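Rampersad – Soft Things Weekend, the pictures

Home > Gallery > Toys and keepsakes

October 22, 2023

Quick one tonight, proper write-up to follow when I've slept. This is the gallery from the big plush sort-out at the Rampersad flat. The plan was simple: get every soft toy out of the cupboards, off the bed, out from behind the sofa, look it over, decide who lives on the shelf and who goes to a new home. It took longer than planned. It always does.

Thanks to Oratile Xaba for the tea and the spare boxes, and for the loan of the lint roller, which I still have and will bring back Tuesday. Thanks as well to Marthinus Pillay for carrying things down two flights and then, after I changed my mind, carrying half of them up again.

Only the one picture is up so far. Notes for the others are in already, pictures to follow as I get them off the old laptop. If the page looks patchy, that's why. Refresh later in the week.

Some ground rules we used, as people asked last time. Anything with a split seam goes in the mending bag first and gets decided after. Anything that smells of loft gets aired for a day. Anything you've forgotten you owned can go, unless you say "oh!" when you see it, in which case it stays. Marthinus said "oh!" a lot.
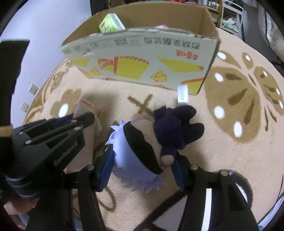 ON THE RUG – DOLLS

Spiky lavender hair, black blindfold, navy outfit with the floppy collar. Face down on the beige rug, with a pink-faced friend half hidden behind. The little tan hand poking out from under the navy is my favourite bit. Box just beyond has cake slices and cheese on the front. Hair is felt points, so no brushing! Dab with a damp cloth and leave it alone.

The pale pink one is staying too. Oratile wanted it, I said no, we are still friends.

A note on felt hair while I'm here. Don't machine wash it. I did this once with a Vellier doll, a lovely thing with a green fringe, and it came out looking like boiled cabbage. Cool water, a drop of washing up liquid, sponge the body and keep the head dry if you can. Dry flat on a towel. Not on the radiator.

BEARS AND NEAR-BEARS – picture to come

Mostly Marthinus's, from when he was small. One has no nose and never has had, as far as he knows. His gran knitted the jumpers. We kept all the jumpers, even the ones whose bears are long gone, and they're now in the bottom drawer with the scarves.

The big one with the ribbon came from the Lirkik market, 16 years ago, price tag still on. Left it on. Feels wrong to cut it now.

THE BURELERO SHELF – picture to come

Shelf is new, well, new to us. Burelero do them flat, you put the pegs in yourself and it took me most of an evening with the instructions upside down. 78 cm wide, which is a touch narrower than I'd measured for, so the long rabbit has to sit sideways with his ears over the end. Looks alright. Looks deliberate, even.

Small ones at the front, tall at the back, dolls with delicate hair on the top row where the sun doesnt reach. Lavender fades quickly. Found that out with a cushion.

MENDING BAG – picture to come

12 in the bag by the end of Saturday. Split seams, one missing eye, a tail hanging on by two threads. I use plain polyester thread, doubled, and a ladder stitch so it dosn't show. For collars and floppy sleeves, a couple of tiny tacking stitches on the inside stop them flipping up.

If anyone has navy thread in a really dark shade, shout. Mine is nearer royal and it shows.

BOXED UP AND OFF – picture to come

Two boxes for the school fair, one for my cousin's girls. Lined with old pillowcases – tissue sheds all over dark fabric and you'll be picking it off for days. Names on the lid in marker, heavy ones at the bottom, nothing squashed. Faces up, Oratile insists.

Still to sort: the keyrings. There's a biscuit tin of them. Another weekend.

Comments are open again. If you want to know where something came from, ask and I'll try to remember. Please don't ask if the lavender one is for sale, it isn't.

More in this section: Soft Things Weekend last year / Shelf ideas / Washing and airing / Lost and found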